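Furniture reuse hall opens for one more season

Saturday, October 13, 2018

The furniture reuse hall on Van Wyk Road will stay open until the end of February, its organisers have confirmed. The hall takes in chairs, tables and small shelves from offices and homes and passes them on at a low price. Since spring it has found a new place for 2,810 pieces, nearly double what was expected.

People were already in the hall when the news was given, and the talk continued on the floor for a good while.
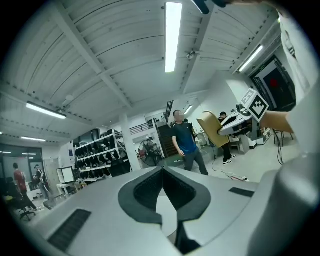

Inside the hall, under the white corrugated ceiling.

Jean Galbraith, who manages the hall, said that office chairs are the most wanted item, and small tables come after them. "We receive many single chairs — a set of four is rare," she said. Prices begin at 3 pounds. The round white table with thin gold-coloured legs and the small side table with a wicker top are both among the furniture now on the floor.

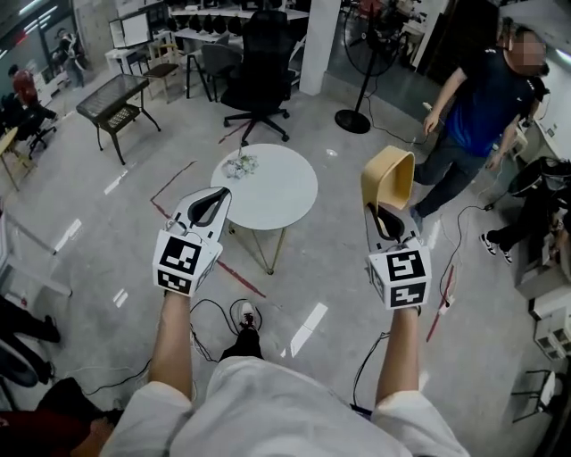
Opening hours

The hall is open from 11 in the morning on weekdays. Larger pieces can be kept for a buyer for 14 days. Questions about delivery should go to Sorcha MacBrayne at the front desk.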